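Unit 3: Recovering metals from discarded electronics
Notes by Leonilde Figueiredo

A used circuit board holds copper, tin, and small amounts of gold and palladium. Most of it goes through a smelter, where the plastic burns off and the metals collect in a melt. Smelters need a lot of heat and costly gas cleaning.
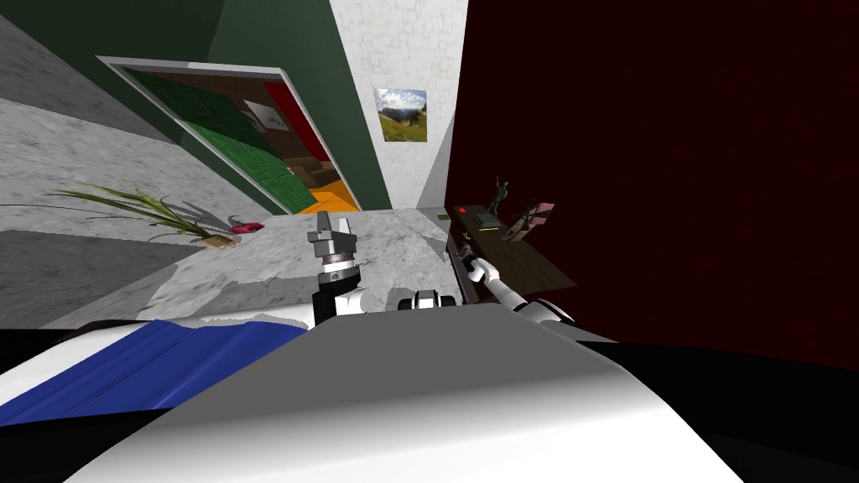

Wet methods use a liquid to dissolve the metal from the shredded board. The liquid is filtered and the metals are taken out in stages. Before shredding, the goods must be sorted and stripped, and a mixed load is slow work. Think of a machine like the white one with two arms, each ending in a gripper: it has a motor and a board at many of its joints, and each has to be found and removed. Steel and aluminium go to ordinary scrap.

The Prata process, run by Betomitz, uses 3 tanks:
Tank 1: copper and tin
Tank 2: palladium
Tank 3: gold

The Zevstead plant takes 2000 tonnes of boards a year. Its spent liquid is cleaned and used again up to five times. 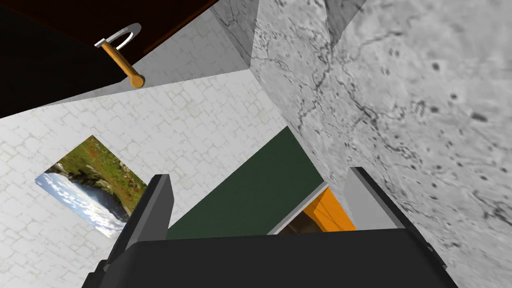

Image: Flunus

Waste from wet methods still needs care. The sludge can hold lead, and it must be tested before it leaves the site.

For next time: read the handout on battery recycling and bring your flow diagram of the Prata process. The written test is in May.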